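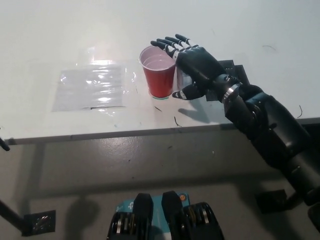

祝敬棠
Hilta 操作规范组，规范起草与现场审核

图2 盛水杯抓取。黑色灵巧手自右侧接近，红色塑料杯立于绿色胶带标记上，左侧桌面为透明塑料片。

4 带水抓取的现场规范

4.1 范围和由来

本节只讲带水的桌面抓取。干物体那部分在第3节，能沿用的这里不重复，冲突处以本节为准。适用对象：单臂或双臂，末端为多指手或夹爪，桌面作业，容器敞口，内容物为清水。热水、饮料、带颗粒的液体都不在内，Workneh 规程另有附件，还没定稿。

两个站点，Zolon 和 Brurwood，共用一份规程。原先各写各的，字段名都对不上，同一个动作一边叫“放置”一边叫“归位”，合并数据的时候改了很久。合并稿的版本日期是 09/03/2020，之前的采集记录按旧版解释，不回溯改标签。这一点后面有人问过好几次，写在这里：不回溯。

规程正文共11条。下面不逐条抄，挑执行中争议大的讲，次序按一次作业的先后。

4.2 开始前：桌面

桌面白色或浅灰，哑光优先。反光太强的换掉，或者调灯，调不了灯就调桌子的朝向。透明材料要格外小心，平铺的透明塑料片在顶灯下会有成片的亮斑，起皱的地方更碎，图2左上部那种。深度相机碰到这种地方容易出空洞或者飞点，轮廓分割也会被带偏。规程的写法是：工作区内允许有透明片材，但须平整，边缘固定，且在记录表里登记位置。登记这一步常漏。审核时看到图像里有片材而表里没写，按缺项处理，整组退回补填。

片材上若画有记号线，线的用途要写进当日的布置说明。写一句话就够。不写的话过两个月没人知道那条线是边界还是参考，还是上一个任务留下的。Brurwood 有一批数据就是这样，同一条线在三份说明里有三个叫法，最后只能按未定义处理。

清洁。桌面上的头发、线头、碎屑，开始前清掉。图2的白色桌面上能看到几根深色细丝，像头发也像细线，杯子近旁有，靠桌子前沿也有。这种东西对抓取本身影响不大，但对两件事有影响：一是视觉模型，细长的深色目标在白底上对比度很高；二是手，多指手的关节缝会夹进去，尤其是段与段之间。规程要求每组开始前用无绒布擦一遍，组间目视检查。注意是每组，不是每天。旧版写的“每日”，执行下来下午的数据明显脏一些。

擦痕和磨损不算异物，不必处理，登记即可。桌面换新的时候要重拍背景。

4.3 放置标记

容器的起始位和目标位用胶带标出。规则：

颜色与容器主色有明显区别，例如红杯配绿色胶带。
标记尺寸小于杯底或与杯底相当，杯子放上去后从主视角看只露出窄窄一条或完全不露。露太多，模型学的是胶带不是杯子，这个毛病我们在早期数据里见过。
每个标记有编号，编号写在布置图上，不写在胶带上。
胶带翘边即换。翘边会顶杯底，带水时杯子会有一点点斜，肉眼看不出，水面看得出。

最后这点现场人员很反感，觉得太细。但是带水作业的麻烦就在这，干杯子斜一点没关系，装水以后重心高了，手指一推就容易滑到边上去。Zolon 早先用整张方形胶带垫底，面积大，露在外面一圈，后来全部剪小。

标记丢失或者移位，停，重贴，重新拍布置图，然后另起一组。不要在同一组里中途改标记位置。有人问能不能在备注里写“自第几次起标记左移”，不能，后处理脚本读不到备注。

4.4 容器和水位

容器用塑料，不用玻璃。宽口、卷边的派对杯类型可以用，壁薄，捏得重了会变形，这恰好能反映握力控制得好不好。每个杯子使用前空捏一次检查有无裂纹。内壁颜色浅的杯子便于看水位，外壁深色或彩色不限。

水位是讨论最多的一条。旧版写“适量”，等于没写。新版分三档：低、中、高，每档以杯内的刻线为准，刻线由规范组统一做，贴在量杯上，不贴在被抓取的杯子上。高档的上限是：杯子静置时水面到杯口留出足够余量，平稳提起不会溢。“足够余量”的具体数值由容器型号表给出，这里不列，型号表随杯子批次更新。

水位在上部的情况（图2的杯子属于水面比较高的）额外要求：
低速档。
桌下及机器人底座周围铺吸水垫，或确认电气部分有防护。
旁边有人，手放在急停上，不是放在急停附近。

清水透明，水面会反光，有时候比杯口还亮。标注员容易把水面的反光当成杯口边缘，标出来的椭圆偏小。标注说明里已加了对照图，凡是带水样本，杯口和水面各标一个轮廓，看不清水面的填“不可见”，不要猜。

水要不要染色？试过。染色后水位好认，但是洒出来难擦，桌面留印，而且跟干净的水外观差太远。结论是不染。若做流体专项可以染，单独立组，不混入主数据。

4.5 抓取姿态

规程不规定唯一的抓取姿态，只规定不允许的。列在下面，原因写得简略，详细的见附录：

手指伸进杯口内侧，不允许。指尖进水，传感器和关节都有风险，水也脏了。
掌心从正上方压杯口，不允许。
手指越过杯口上方悬停，允许，但指尖高度要在杯口之上，且登记为“越口”姿态。图2里四指向左伸过杯子上方，拇指在靠近杯底的右下侧抵住杯壁，这个时刻就该按“越口”登记。
只有拇指和一根手指接触就提起，带水时不允许，干杯可以。

越口姿态为什么不禁，评审时来回讨论过。侧向接近宽口杯，手指长的手几乎必然有一段经过杯口上方，禁了就等于禁掉一大类手。折中的办法是登记，并且规定越口期间手腕不得做翻转。手腕翻转是溢水的主要原因，比速度快更主要，这个跟我们起初的预计不一样。

接近方向：从容器侧面，与桌沿大致平行或斜向。不从操作员站立的一侧穿过。手臂静止等待时不得停在杯子正上方。

遮挡。手靠近以后杯子必然被挡住一部分，单视角的记录里接触点常常看不到。规程要求主视角加至少一个侧视角，两路时间对齐，没对齐的按单视角处理，不能用于接触标注。头部视角单独使用时，被掌部挡住的那一侧一律标“遮挡”，不得根据手形推断接触。标注员很爱推断，因为看上去很明显。就是不行。半透明的东西夹在掌和杯之间也常见，可能是护套，也可能只是反光，分不清就填“不明”，这个选项就是为它设的。

手的影子落在桌面上，指形的，边缘有时很清楚。分割时不要并入手。自动预标注会并进去，要人工改。

4.6 动作过程和停止条件

一次作业的记录从手臂离开待机位算起，到手臂回到待机位为止。中间任何人工介入都要按键打点。介入包括：扶杯、擦水、挪标记、碰桌子。碰桌子也算。有操作员觉得只是靠了一下，可是水面会晃，后面几帧的水位就不准了。

必须停的情形：
杯底离开桌面后倾斜超过设定限值；
水落到桌面上，多少不论；
手上任何电气部位沾水；
有人的手进入工作区；
急停旁边没有人。

停了之后不许接着做完。直接结束该次，标“中止”，擦干，复位，重来。早先允许“小量溢出可继续”，结果“小量”的尺度每个人不一样，有人桌上一滩还在继续。新版改成见水就停，省得争。代价是中止率上去了，尤其是刚换规程那段时间，现场意见很大。后来习惯了。

停机后的擦干顺序：先手，再桌面，最后地面。手先断电再擦。腕部的金属环和前臂连接处容易存水，用棉签，别用气枪吹，吹进去更糟。关节之间浅色的那几段如果是软材料，按压确认没有吸水。地面最后擦，但不许忘，浅色光滑地面上有水看不清，滑倒的隐患比设备进水还大。

4.7 周边物件

工作区里不参与任务的物件能撤就撤。撤不掉的支架、底板、安装座，位置要固定，画在布置图上，并贴角标防止挪动。背景里两次出现的同一支架若位置不同，模型会把它当成两个东西。我们审过的一组里就有这个问题，查了一下午，原来是换班时顺手推了一把。

黑色支架挨着黑色的手，边界很难分。两者在主视角中重叠的，建议把支架换成浅色或加浅色贴边。注意是建议，不是强制，Brurwood 的台子改不了。

机身上的贴纸和字样：能遮则遮，尤其是会进入头部视角的。遮不了的登记。对外发布前统一检查一遍文字，部分可见的也算。

线缆从机器人后侧走，不过桌面前沿。

4.8 执行结果

按新规程审核的记录共1230次，其中178次未通过，整次剔除或者退回。未通过的主要原因按多少排：登记缺项最多，其次是介入未打点，再其次是标记移位后没有另起组。因为抓取本身出问题而不能用的反倒靠后，说明大部分损失在纪录环节，机器没什么错。溢水本身不算不合格，标了“中止”且打点完整的照样收，这类样本对后面的失败检测很有用，不要因为难看就删。有站点删过，发现后已要求恢复，没能全部恢复。

这里要说明一个限制：审核的人和写规程的人有重叠（包括本文作者），宽严把握可能偏向规程自身。交叉审核做过一次，样本不大，一致性尚可，分歧集中在“越口”的判定上，主要是看不清指尖与杯口谁高谁低的帧。后来补了一句：判不清按越口算。

另一个限制，两站的灯不一样。Zolon 是顶灯直照，影子硬；Brurwood 有漫射板。反光相关的条款主要依据 Zolon 的经验，放到漫射环境可能偏严。没有专门做过对比。

4.9 给其他实验室的几点

想照搬的话，先搬登记表，再搬动作条款。登记表不齐，后面的都落不了地。表要短，一页，勾选为主，现场的人戴着手套，写字很烦。备注栏留一行就够，留多了大家把该勾的都写到备注里去了。

急停的人不能兼记录。人手不够就少做几组。

杯子多备，同型号同批次，捏坏一个换一个，换的时候填杯号。不同批次的杯壁厚度有差别，握力曲线会变，曾经有一段数据看上去像是控制参数被人改了，查到最后是换了一包杯子。

胶带也要备同一卷。颜色差一点点没有关系，宽度不要变。

培训时不要只讲条文，让新人自己端着满杯水从待机位走到目标位一遍，就知道手腕为什么不能翻了。这个办法是现场的人想出来的，没写进规程，效果不错，下一版考虑加进附录。

未决事项：双手交接带水容器，目前一律不做；湿手状态下的抓取，定义还没统一，湿到什么程度算湿，两站看法不同；杯口加盖以后是否还归本节，暂归第3节按干物体处理，但盖子松脱时立即转入本节的停止条件。登记表的字段定义见附录B，停止条件的限值见附录C。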